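Ollora Adds Banquet Chair to Event Seating Range

ERNNESS – Furniture supplier Ollora has added the Kodar, an armless stacking chair for weddings, banquets and conference halls. Orders open in April.
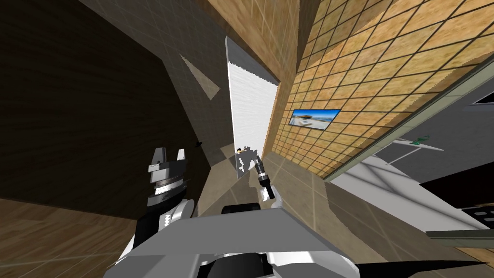
The Kodar has a steel frame and a padded seat, and it is sold in gold, black and ivory. Venues often have to bring seating in through a narrow doorway, like the one with the white panel, so the chair was drawn slim enough to be carried 2 at a time. The minimum order is 13 chairs.

"Hotels asked us for a chair that stacks without scratching," said Rostam Heydari, head of design. "We added felt pads under the seat rail – a small change."
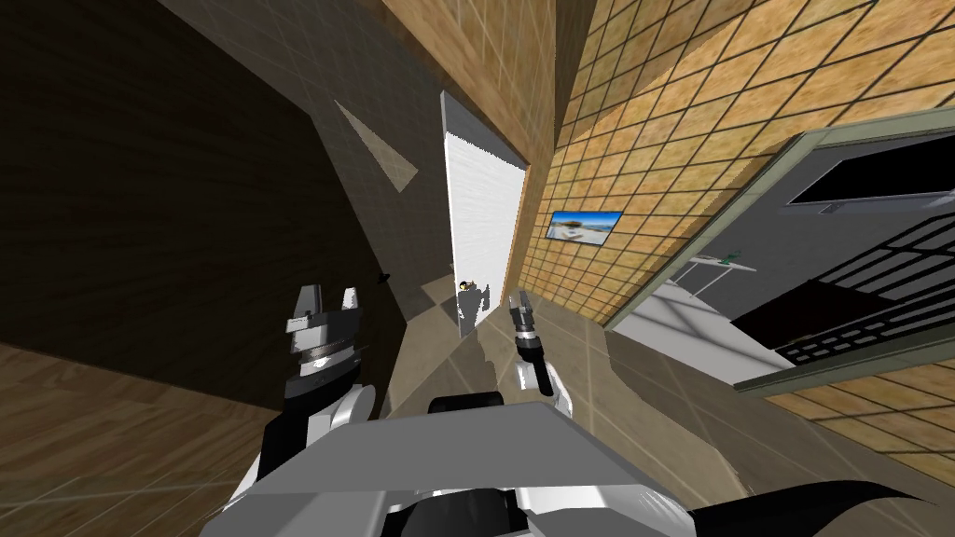 Issued by: Ollora Contract Seating Department

Orders of 100 chairs or more include a storage cart. Alipour Hall has ordered 300 in ivory. Sales inquiries go to Mojtaba Rostami at the Ernness showroom, which stays open late on Thursday.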